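2. Leveling Procedure

The photographs in the archive were made from moving boats, and few of them are level. A press launch following a dinghy fleet rolls with every wake it crosses, and a photographer kneeling at the rail with a long lens corrects for the roll late or not at all. This section describes how the tilt of each frame was estimated, how the estimates were checked against hand measurements, and which frames were set aside. The effect of leveling on picture selection is treated in the next section.

The working set holds 2000 frames from the Killivia spring series, sailed in April, and the Skundulville club championship. Both events were photographed from open launches inside the course limits. Frames were taken from the photographers' delivered files, before any crop. Where a photographer had already straightened a picture, we went back to the camera file. Bursts were thinned to a single frame by taking the first in which the bow of the nearest boat was sharp.

Tilt is defined here as the rotation of the camera about its lens axis relative to true level. It is positive when the horizon drops to the right. Heel, the lean of a boat under sail, is a property of the subject, and we keep the two terms apart throughout. Much of the published advice to club photographers runs them together, and a picture of a hard-pressed dinghy is often called tilted when the camera was in fact level. The reverse error also occurs. A small camera tilt away from the direction of heel makes the boat look flat, and captions have been written on the strength of it.

Sources of the level line

Three kinds of evidence were used, in order of preference. The first is the open sea horizon. It is the best line available where it can be seen for a good part of the frame width, and it needs no knowledge of the lens beyond a distortion profile. The second is a far shoreline. A shoreline is not a horizon. Where the shore recedes from the camera its waterline climbs or falls in the picture, and the error grows as the launch comes closer to land. We accepted shorelines only where the chart showed the shore lying close to square across the line of sight. The third is built structure: piers, clubhouse walls, breakwater blocks, the uprights of a committee boat's cabin. 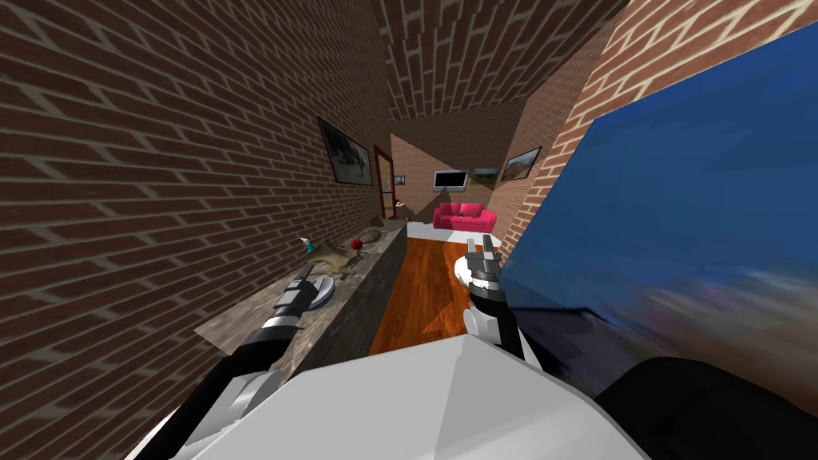
Structure in the background of a harbor picture is attractive to an estimator because it has many long, straight edges, and the water has none. The difficulty is that horizontal edges in the world are drawn as horizontal lines in the picture only when they lie parallel to the sensor. All others run toward a vanishing point, and their slope mixes perspective with tilt. A brick corridor seen lengthwise is the plain case. The courses on the left wall run diagonally from the upper left toward the center, those on the right run diagonally the other way, and the ceiling bricks converge toward the far end. The slope of any single course says little about the camera. The vanishing point they share, together with a second direction such as the door frame, says a good deal more. A stone breakwater photographed along its length behaves in the same manner, except that its courses are worn and the estimator finds fewer of them.

For structure, then, we fitted vanishing points first and derived the tilt from the vertical direction. Line segments were extracted after distortion correction, grouped by direction, and weighted by length. Short segments were dropped. So were all segments falling inside the outline of a boat, since masts, shrouds and battens are straight, long, high in contrast and almost never plumb. In early trials the shrouds of the leading boats took over the vertical group entirely and the estimator returned the heel of the fleet. Masking the boats removed this fault but left a smaller one, in that spinnaker poles sometimes project past the mask. We did not find a clean remedy, and the affected frames went to the hand-measured group.

Figure 2. Rendered brick interior seen with a strong tilt of the view.

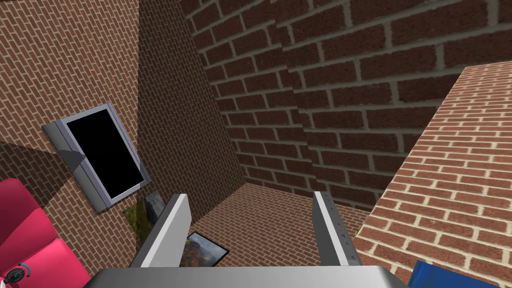
Hand measurement

Two raters, Maiara Moura and Shengli Fang, measured tilt by eye on a calibrated display using the Umum annotation program. Each rater drew a level line on the frame and marked the kind of evidence used. Neither saw the other's lines or the output of the estimator. Both have crewed in dinghies, which we considered necessary. A rater with no time afloat tends to take the mast as the upright and to rotate the sea to match.

Disagreements were settled by a joint sitting at which the frame was shown together with its neighbors in the burst. Neighboring frames proved useful. The launch rolls through level at some point, and when the same piece of shore appears in several frames the differences between them can be measured more closely than any one tilt. Where the joint sitting produced no agreement the frame was excluded.

Exclusions came to 115 frames. Most were tight pictures of crews on the trapeze, filled from edge to edge with sail, hull and spray, with neither horizon nor shore in view. The remainder were made in fog. We considered using the surface of the water inside the boat's own wake as a guide and decided against it, as the wake is not flat on the scale that matters. Rain on the front element was not by itself a reason to exclude. 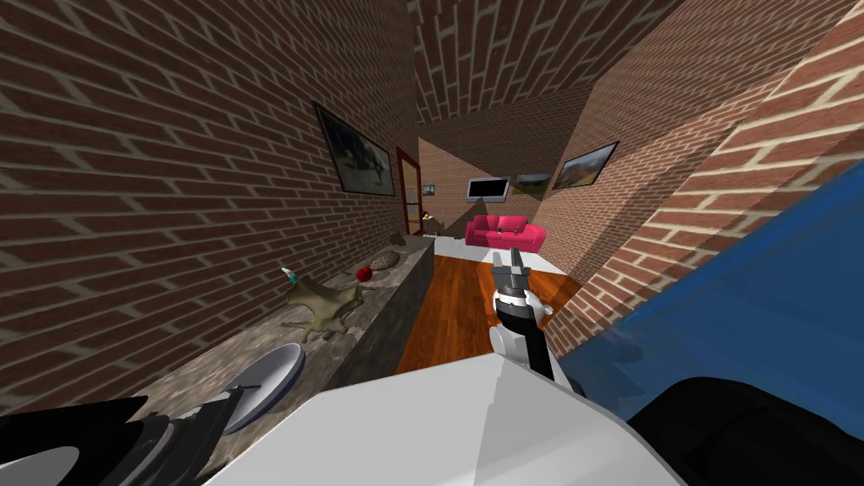

The joint sittings also brought out a difference in habit between the raters. Fang relied on the far shore wherever one was present, including frames in which a short stretch of sea horizon was visible beside a headland. Moura used the sea horizon even when it was very short. Her lines were more scattered and carried less bias. His were consistent within a leg of the course and drifted as the launch changed its position relative to the shore. The combined measure gives the sea horizon a weight that rises with its visible length — the shoreline is used to steady it and never to replace it.

Camera roll sensors

Most current camera bodies record a roll angle with each frame, and it is reasonable to ask why the pictures need to be measured at all. The sensor senses acceleration. On a tripod this is gravity and nothing else. In a launch turning hard around a mark it is gravity plus the turn, and the recorded roll is wrong by an amount that depends on speed and turning radius. We compared the recorded roll with the hand measurements for the 42 bursts in which the launch was rounding the windward mark with the fleet. The error had the same sign throughout each turn and reversed when the launch turned the other way. On straight runs the sensor agreed well with the raters, apart from an offset that differed from one body to the next and that could be removed by calibration ashore.

Gyroscopic stabilizing mounts were also tried. One launch carried a Zheng rail mount for the Skundulville races. The mount reduced the spread of tilt within a burst. It did nothing for the average, as the photographer set the level by eye when clamping the camera and did not reset it during the day. 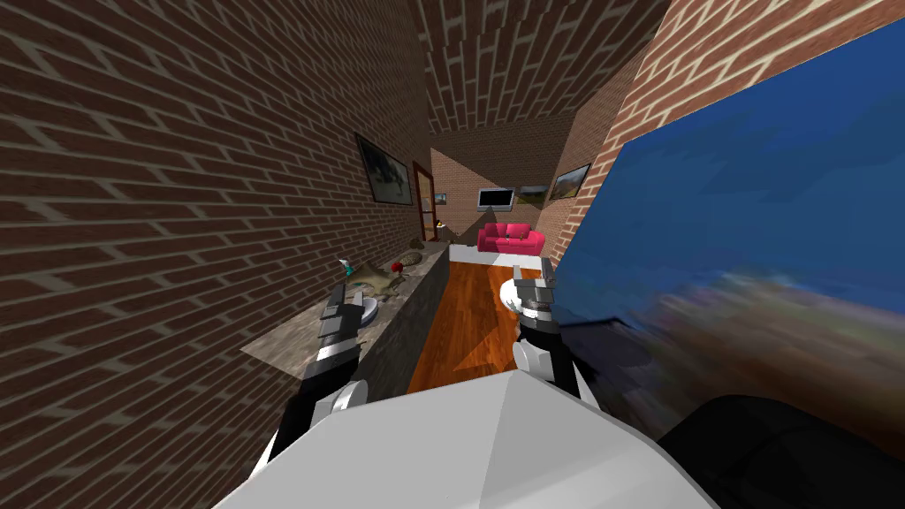

A further point concerns cropping. Rotating a picture to level costs area at the corners, and in sailing pictures the corners are often occupied by a masthead or a bow. A frame composed tightly around the rig may be measured exactly and still be impossible to level without cutting the burgee. We recorded for each frame whether the required rotation could be made with all of the nearest boat retained. This flag was set automatically from the boat mask and checked by the raters only where the mask touched the picture edge. It takes no account of whether the resulting crop is a good one. Picture editors at both clubs told us they will leave a sea horizon visibly off level before they cut a masthead, and that they apply no such tolerance to pictures of prize-givings or boats on the hard.

The mask outlines, tilt values and rater notes are held with the archive. The camera files remain with the photographers and can be requested from them through either club.

Filed under: Sports Photography, Sailing, Image Processing

Comments

Satish Nair
Does the offset between bodies stay put over a season? Mine seems to shift after the camera has been knocked about in the launch locker, and I recalibrate on the dock before every regatta.

Guangming Lu
I shoot keelboats from the committee boat at anchor and see the same thing with swell coming in on the beam. No turning involved, but the roll reading lags. Would like to see anchored boats covered.

Jingyi Xue
The paragraph on shorelines should be handed to every new club photographer. I straightened a whole set to a receding beach once and had to do all of it over.

Satish Nair
Is the mask for the spinnaker pole frames drawn by hand? The text says they went to the hand-measured group but I could not tell if they were masked again first.

Page last updated 14th August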